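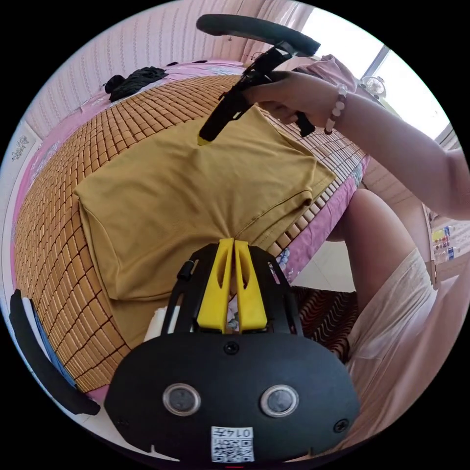

Mustard-yellow T-shirt on the bed, partly folded.

Tam T-Shirt, Mustard Yellow

The Tam is a plain everyday T-shirt from Serkalside. It is cut straight through the body and has a hemmed bottom edge. Wear it on its own or under a jacket.

Item no.: 300-46
Fabric: cotton jersey, 200 gsm
Colors: mustard yellow, navy, gray
Sizes: XS to XXL
Price: $49 for a pack of two

Care

Machine wash cold with similar colors. The yellow can bleed a little in the first wash, so keep it away from whites. Tumble dry low or hang to dry. Iron inside out if needed. Do not bleach.

Folding and storage

Lay the shirt flat and smooth it out from the collar down. Turn both sides in, sleeves included, then bring the hem up. Folded in thirds, sizes up to L fit upright in the Gurkora drawer box. XL and XXL need one more fold.

A bed works fine for this if you don't have a table free. On a tile-type sleeping mat like this one the cloth slides easily, so hold the collar end while you turn the sides.

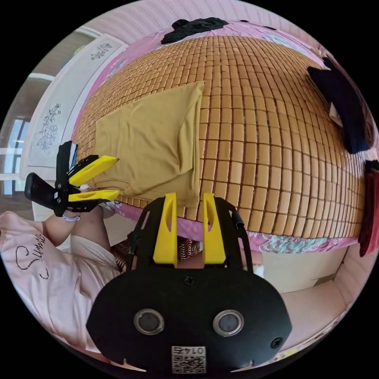 Shipping and returns

Orders ship from our Plurkberg warehouse within two business days. Unworn shirts can be sent back within 30 days with the tags on. Opened packs can be exchanged for another size but not refunded. Navy in size S is out of stock until February.

Page updated Jun 24, 2022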